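4. The three-bin sorting task: what we ran and how it went

We settled on bins early, mostly because everyone in the group already owned some.

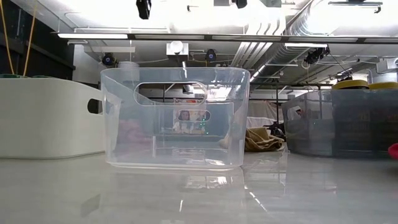

The rule for the module was that each team had to pick one task, stick with it for the whole term and collect all its own demonstrations. Ours was sorting household bits and bobs into a clear bin, a white one and a grey one. It sounds dull, and Jordan Treloar said so at every meeting until the clear bin started beating us. After that he got quite attached to it.

We've called the control software Skonico throughout this paper, as that was the name on the repository before any of us joined. The policy we trained on top of it is Golel. Freya Bainbridge and I wrote the data loader, Chelsea Hartley did the training runs, and Chelsea Fairclough kept the log (we refer to them by surname from now on, for obvious reasons).

4.1 Collecting the demonstrations

By the end of May we had 414 demonstrations, of which we threw away 38. Most of the rejects were our own fault – someone let go of the controls too early, or started recording before the last item had been put back. Hartley wanted to keep the clumsy ones where the item still ended up in the right bin, and after a long argument we did keep them. I was against it at the time. I've changed my mind, for reasons I'll get to in section 5.

We swapped operators every 8 demonstrations, which was Fairclough's idea. You get sloppy without noticing, and she could see it in the log well before we could feel it in our hands.

4.2 The trouble with see-through plastic

A clear bin is a horrible thing to show a neural network! You see the front wall, the back wall and whatever happens to be behind both of them, all at once. A shiny tabletop doesn't help either. In our early runs Golel would aim for the handle opening as if it were the top of the bin, and the item would bump against the front and drop on the table. Bainbridge tried cropping out the background, and it made things worse, so we put it back.

What did help was moving the bins between sessions. For the first few weeks we'd been lining them up neatly on the same spots, and the policy had simply learned the spots. Once we began shifting them by up to 3 hand-widths each time, the grey and white bins were more or less sorted by the following Monday. The clear one took a good deal longer – it's still the weakest of the lot, as the results in section 5 show.

Figure 2. The bins and tabletop used for the sorting task.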